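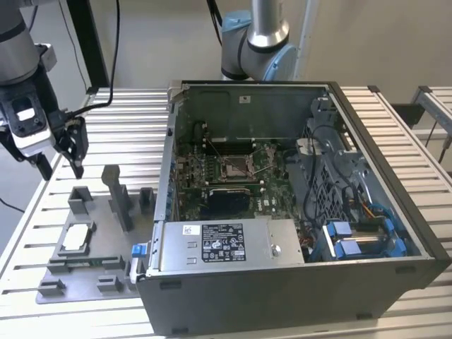 Unit 4: Opening the Case, and Whether You Should

Course notes, Dolores Abernathy. Revised 4/30/20.

Most of what gets said about working inside a desktop computer was true of some machine once. The trouble is that people repeat it for every machine after that. These notes go through the common advice and sort out what I'm willing to teach from what I think is padding. You're welcome to disagree in the lab write-up, with a source.

Before the side panel comes off

Shut down, unplug the cord, hold the power button in for a few seconds. None of that is up for debate. Lay the tower on its side with the open side up. People who work on a standing tower drop screws into it and then spend the rest of the period shaking it.

The wrist strap question. The Dosgate handout from last September tells you that a single static discharge "will" kill a board. I have asked where that comes from and have yet to get an answer. Static can damage parts, and the damage may not show up right away, so wear the strap. But be suspicious of anyone who blames static for every dead machine. In our repair log, bent socket pins and half-seated memory come up far more often.

The processor and its socket

Lever up, bracket open, processor out by its edges, straight up. It goes into a tray or holder and stays there until you need it. It does not go on your sleeve, in a coat pocket, or face down on the bench.

An open socket is the easiest thing in the case to ruin. Don't touch it, don't blow into it, don't wipe it. If you have to walk away, put a cover on it.

When the processor goes back in, match the notches or the corner mark first and let it drop into place under its own weight. If you're pushing, stop. The lever is different - on many boards it takes a surprising amount of force, and students often quit halfway down because it feels wrong.

Thermal paste

Here is where the folklore gets thick. Pea, line, X, spread it with a card: the Anomia forum has 400 replies on this and I can't find one that reports its test conditions. For the machines in this course, a small dab in the middle is fine. Clean off the old paste first, from both surfaces. If somebody tells you their pattern took 18 degrees off, ask what the old paste looked like and whether the cooler was even screwed down evenly.

Memory

Both clips, or the one clip if your board has only one. Push until it clicks, then look at it from the side. "I heard it click" has been wrong in this room before.

Drives and power

Office towers often hold their drives in plastic carriers that pull out without tools. Colored parts usually mean "this is meant to move", and blue is a common choice. Usually is not always, so try it gently and look for a hidden catch before you pull hard. Take the cables off the drive before the carrier comes out.

You don't open the power supply housing. Not with the cord out, not after waiting 60 seconds, not because a video did it. You may unscrew the whole unit and swap it. That's as far as this course goes.

About "upgrade kits"

The Zoker kit and the Ağca kit both promise to make an old office machine "like new". Check the board's supported processor list before spending anything. A processor that fits the socket may still be refused by the firmware, and neither box mentions that.

For the write-up

Pick one piece of advice you had heard before this unit. Say where you heard it, what would have to be true for it to matter, and how you would check. One page. Part names spelled correctly, please - "mother bored" has now turned up in two sections.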